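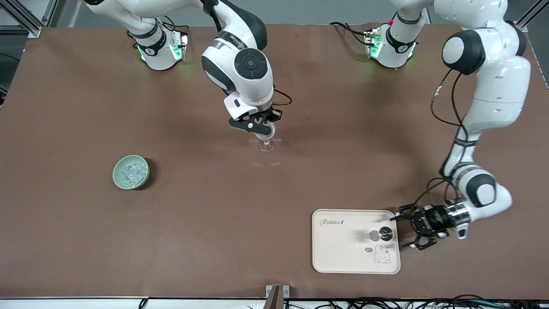 Grażyna reckons the hide glue is failing because we let it get too hot, and she wants the whole January batch thrown out. She wrote as much across the top of my last page, underlined. I don't buy it.

### January, after lunch

Pot sat at 60 all morning by the dial. I don't trust the dial either, so I put the kitchen thermometer in beside it and got the same number. If heat were the trouble, the test joints from the afternoon should be worse than the ones from first thing. They aren't. Two of the early ones let go by hand and the late ones held.

What did change is the glue. We finished the Walczak pearls before the break and opened the sack from Pilcombe. The label says 203 gram strength, same as the old stuff. Labels say all sorts of things. It soaks up more water and smells a bit sour, though the sour smell might be me looking for something to blame.

Other theories going round:

- Cold timber. Possible. The offcuts live against the outside wall.
- Dull plane iron leaving a fuzzy edge. I sharpened it, no difference I could see.
- The Ernow additive. The leaflet claims 2000 joints without a failure and doesn't say who broke them, or how. Ignoring it until somebody shows me a broken one.

Plan: 10 joints in the old glue (there's a jar left, behind the shellac) and the same in the new, all from one maple board, warmed on the radiator first. Clamp overnight. Grażyna to break them without knowing which is which — I'll mark the ends in pencil and tape over it.

Not throwing anything out before then. Chair rails stay in clamps and nobody is to sit on the Zikitz stool.

Need more brown paper and a new brush, the old one is shedding into the pot.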